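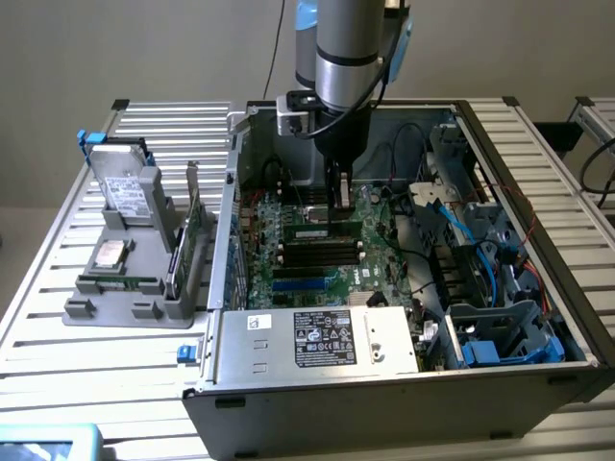

4.2 A memória como variável de reparação

A literatura sobre prolongamento da vida útil de equipamentos informáticos parte quase sempre de um pressuposto que os seus autores raramente submetem a prova: o de que uma máquina mais fácil de abrir é uma máquina que será aberta. O índice de reparabilidade usado no programa Bellis assenta nesta ideia e atribui à acessibilidade dos componentes quase metade da pontuação final. Os computadores de secretária de formato torre saem naturalmente bem classificados. Na torre aberta da Figura 3 há quatro ranhuras de memória dispostas em paralelo e um único módulo instalado, na ranhura de um dos extremos; qualquer manual escolar de manutenção trataria a situação como um convite à expansão. O índice faz o mesmo e premeia as ranhuras livres como se fossem capacidade futura garantida. Os dados recolhidos em Parkuvau não autorizam essa leitura.

Figura 3. Interior de um computador de secretária em torre, deitado de lado, com um módulo de memória instalado e ranhuras disponíveis.

A amostra compreende 478 computadores de secretária entregues por serviços municipais e por pequenas empresas ao centro de recolha de Parkuvau. Destes, 237 tinham pelo menos uma ranhura de memória por ocupar no momento da entrega. Seria de esperar, se a hipótese da acessibilidade tivesse o peso que lhe dão, que estas máquinas chegassem ao centro mais tarde do que as restantes, depois de uma ou mais intervenções. A diferença de idade entre os dois grupos é pequena e muda de sinal consoante se inclua ou não o lote proveniente das escolas. Não vemos maneira honesta de a apresentar como resultado. Vários trabalhos anteriores, com amostras mais reduzidas do que a nossa, apresentaram diferenças da mesma ordem como tendência encorajadora.

O inquérito aos serviços de origem ajuda a perceber o que se passa, embora deva ser lido com as reservas habituais quanto à memória dos inquiridos. Mais de 11 serviços responderam que a substituição do equipamento obedecia ao calendário do contrato de locação, independentemente do estado das máquinas. O contrato-tipo da Brorent, o mais comum na amostra, fixa a renovação integral do parque e proíbe ao locatário qualquer abertura da caixa. Nestas condições, discutir se a tampa lateral sai com parafusos de aperto manual ou com chave é discutir um pormenor sem consequências. O equipamento pode ser exemplarmente desmontável e sair de serviço no mesmo dia em que sairia um aparelho selado.

Poderá objetar-se que a reparabilidade continua a produzir efeitos na segunda vida do equipamento, uma vez terminado o contrato. É este o argumento central dos relatórios do projeto Pidusham, que contabilizam como "reutilizada" toda a máquina que transita para um revendedor. A definição parece-nos demasiado generosa. Uma máquina vendida em lote a um intermediário pode ser recondicionada, pode ser desmantelada para peças e pode ficar meses num armazém até perder o valor que tinha. Os relatórios não distinguem estes destinos, nem indicam que tenha sido feita alguma tentativa de os distinguir. Quando pedimos os registos de saída, recebemos apenas totais agregados por trimestre – insuficientes para reconstituir o percurso de qualquer unidade.

Há ainda uma dificuldade de ordem técnica que o índice ignora por completo. Uma ranhura livre só é útil enquanto existirem no mercado módulos compatíveis a preço razoável. Com a passagem de uma geração de memória para a seguinte, os módulos antigos deixam de ser fabricados em quantidade e o seu preço no mercado de usados torna-se irregular. Um técnico do centro que queira duplicar a memória de uma torre mais antiga depende do que houver na gaveta, isto é, do que foi retirado de outras torres. A expansão de uma máquina faz-se então à custa de outra, operação perfeitamente defensável do ponto de vista económico, mas que um indicador calculado unidade a unidade regista como ganho líquido. Se a máquina dadora já tiver sido contada como recuperável, o mesmo módulo entra duas vezes nas contas.

Testámos uma versão corrigida do índice com 3 alterações: a exclusão das ranhuras livres como critério autónomo, a introdução do regime de propriedade do equipamento e a ponderação pela disponibilidade de módulos compatíveis. A versão corrigida prevê um pouco melhor a permanência em serviço. Convém, todavia, não exagerar o alcance da melhoria, que se deve quase por inteiro ao regime de propriedade; retirada essa variável, os restantes critérios explicam muito pouco. Um índice de reparabilidade cujo poder preditivo depende de uma cláusula contratual mede sobretudo contratos, e seria preferível designá-lo em conformidade.

Nada disto significa que a facilidade de abertura seja irrelevante. Nos equipamentos comprados a título definitivo, em particular os das oficinas e dos pequenos gabinetes de contabilidade, encontrámos máquinas com sinais evidentes de intervenções sucessivas, discos de marcas diferentes e fontes de alimentação trocadas. O subgrupo é, porém, demasiado pequeno e demasiado heterogéneo para sustentar uma estimativa, e quem conserva um computador por muito tempo tende a ser também quem escolheu, à partida, um modelo fácil de manter. O efeito da escolha e o efeito do desenho confundem-se, e os dados disponíveis não permitem separá-los.

Uma última reserva diz respeito à própria recolha. As entregas concentram-se em fevereiro, após o fecho das contas dos serviços, e o material que chega nesse período foi em boa parte selecionado por critérios contabilísticos. É plausível que as máquinas mais reparadas, já amortizadas e fora do inventário, sigam por outras vias e nunca passem pelo centro. A secção seguinte retoma este problema a propósito dos monitores, onde o enviesamento é mais fácil de quantificar.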